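Wall oven

From the Asgate Home Wiki, the household encyclopedia anyone in town can edit

A wall oven is an oven built into a cabinet or a wall instead of sitting under a cooktop. I've cooked on one for years and I wrote most of this page, so forgive me if it wanders a bit. The separate kind of oven that comes with burners on top is called a range, and it has its own page.

Background

Old brick bread ovens were set into walls long before anyone had electricity, so the idea is hardly new. The kind I mean here, a metal box with a door and a thermostat, became a common sight in American kitchens in the 1950s, when builders started splitting the stove in two. The burners went into the counter and the oven went up to chest height. My grandmother had a pink one and I loved it (the timer buzzed like an angry wasp!).

Sizes

In the United States wall ovens mostly come 24, 27 or 30 inches wide. The narrow ones turn up in apartments and older houses, and they can be a pain if you own big sheet pans. Measure your pans first. I didn't, and I now have two lovely half-sheet pans that live in the garage.

A single oven has one cavity, a double has two stacked up, and a combination unit puts a microwave or steam oven on top. You can also buy the microwave separately and give it its own opening, which I like better, as you can swap one out when it dies without touching the other.

Height

People argue about this one a lot on the talk page. I'm short, so I want the middle rack of the oven a little below my elbow – any higher and I'm lifting a roasting pan full of hot fat toward my face. Tall cooks seem happy with it higher. If you have a double oven, one of the two is always going to be a compromise, so decide which you'll use every day and place that one well.

Power and wiring

Most electric wall ovens sold here need a 240-volt circuit of their own. Check the installation sheet for the breaker size and have an electrician do the hookup. Gas models exist but there are fewer of them, and they need venting sorted out too.

The oven tower

The tall cabinet that holds a built-in oven is usually called an oven tower or oven cabinet. It needs a solid shelf that can take the weight, plus whatever air gaps the maker asks for. When I redid my place in Durholm I spent $500 on the tower alone, before the doors, and the old opening had to be made bigger by a very patient carpenter. Leave room for doors on either side to swing, too, and check them with the oven door down. 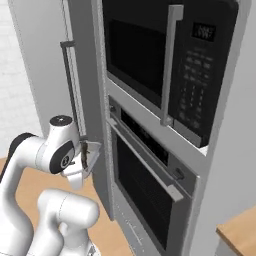

Microwave over a wall oven in a built-in tower, with a tall gray cabinet door open.

Cleaning

Self-cleaning ovens burn off the mess at very high heat. Take the racks out first unless your manual says they can stay, open a window, and move pet birds well away, as the fumes can hurt them. I mostly use baking soda paste overnight and wipe it off in the morning – slow, but it doesn't stink up the house.

See also

Range (stove)
Convection baking
Microwave oven
Kitchen cabinets, tall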